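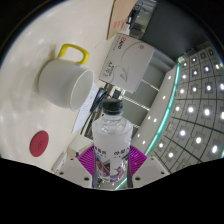

Fig. 1. Wrist view from the hand-held gripper, bottle between the two finger pads.

Week 2: Learning to grasp from hand-held demonstrations

Today we get to my favourite idea in the whole course! A person carries a gripper about and does the job by hand, and a policy learns from the recordings, so no robot arm is needed while the data is being gathered.

Look at how much the wide lens takes in. Both ribbed pads are in view, but so are the mug, the papers and even the ceiling lights. All those fixed things help us work out how the gripper moved between one instant and the next. The price is bending near the edges (see the ceiling grid), so please keep the lens model from the Farnine notes to hand.

Clear bottles are a lovely hard case. Depth sensors often struggle with see-through plastic, and the bright reflections on the shoulders shift as the camera moves. A policy that works straight from colour images can still use the dark cap and the printed wrap.

Our class set, Ondent, has 2,000 demonstrations. Kadir Yurt held back 15 objects for testing, and none of them appear in training.

For Friday
Train the small model twice, once on full images and once with everything but the fingers and object masked out. Bring both sets of curves. Abdul-Rahman Agbeko will be in the lab to help with the masking code, and I can't wait to see what you find.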